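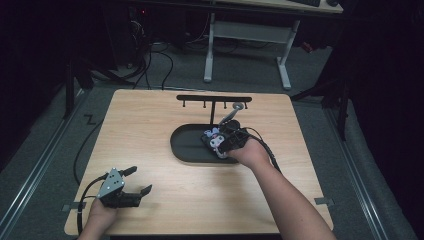

Ikham Household Goods, product meeting
Minutes, July
Start 10.15

Present: Buppha Panyasiri (chair), buying, warehouse, catalogue.
Apologies: accounts.

1. Previous minutes
Agreed, with one correction: the Grostier invoice was for 376, and had been entered twice.

2. Utensil rack
The black T-shaped rack with four pegs stays in the autumn range. Buying asked whether a six-peg version was worth having. Bernholm will quote, but their minimum order is 2,000. Left until the quote arrives. The catalogue is to say "pegs" throughout, as "hooks" has been used on two pages.

3. Oval tray
Black only for now. The low rim was discussed again and will not be changed. Warehouse reported 40 trays returned by Siriwan with scuffed undersides. Tissue to go between trays from the next delivery.
Action: warehouse.

4. Table space
The rack and tray will be shown together in the catalogue, tray in front. BP wants the light wood tabletop used for both pages.

5. Packing
The present carton holds the rack upright and wastes space. Buying to get a price for 70 flat cartons as a trial.
Action: buying, before the next meeting.

6. Any other business
Shelf labels in bay three need reprinting.

Closed 11.05.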